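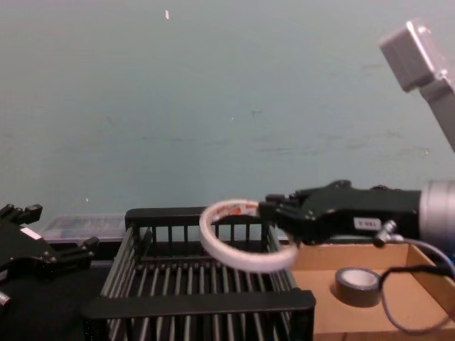 3.2 Poste de préparation et redistribution des tâches

L'étude porte sur l'atelier de conditionnement de la société Brasta, où les consommables de maintenance (rubans adhésifs, colliers, embouts) sont regroupés avant leur envoi aux équipes de terrain. Avant l'installation de la cellule Plevach, un opérateur prélevait chaque article, contrôlait la référence et composait le lot à la main. La cellule à deux bras reprend le prélèvement et la dépose ; le contrôle et la gestion des écarts restent à la charge du personnel.

Figure 3. Manipulation de rouleaux de ruban adhésif au poste. La pince droite serre le bord d'un rouleau blanc au-dessus du panier noir ; un rouleau de ruban gris foncé est posé à plat dans le bac en carton. La pince gauche se trouve de l'autre côté du panier.

La prise par le bord (figure 3) a été retenue pour les articles annulaires. Elle laisse le noyau dégagé et tolère une variation modérée du diamètre, mais elle rend l'orientation finale de l'objet plus sensible au point de contact. Les paniers à barreaux posent une difficulté distincte : leur structure ajourée perturbe l'estimation de profondeur, et la hauteur du rebord impose une trajectoire d'approche presque verticale. Les bacs en carton, à parois basses, n'imposent pas cette contrainte.

Nous avons suivi 24 opérateurs répartis en 4 équipes, de la mise en service jusqu'en juillet. Le corpus comprend 3 000 cycles annotés ainsi que des entretiens individuels conduits par R. Mota et A. Hutapea. Les arrêts de cycle ont été classés selon l'intervention requise : reprise à distance, repositionnement manuel de l'article ou remplacement du contenant.

Trois déplacements de l'activité ressortent des entretiens. Le premier concerne l'approvisionnement : les opérateurs disposent désormais les articles en fonction de leur accessibilité pour la pince, et cette préparation n'apparaît dans aucune fiche de poste. Le deuxième touche au rythme de travail. Les gestes répétitifs diminuent, tandis que les interruptions brèves se multiplient — plusieurs opérateurs les jugent plus fatigantes que l'ancienne cadence. Le troisième tient à la répartition des compétences, le diagnostic des arrêts étant assuré de fait par les agents les plus anciens, sans reconnaissance formelle.

Ces observations rejoignent celles que R. Nel a recueillies sur le site de Grikis, à une différence près : chez Brasta, la reprise manuelle est autorisée sans validation préalable du chef d'équipe. Cette latitude réduit la durée des arrêts, mais les interventions les plus courtes échappent au journal de la cellule. Les fréquences présentées en section 4 constituent donc une borne inférieure.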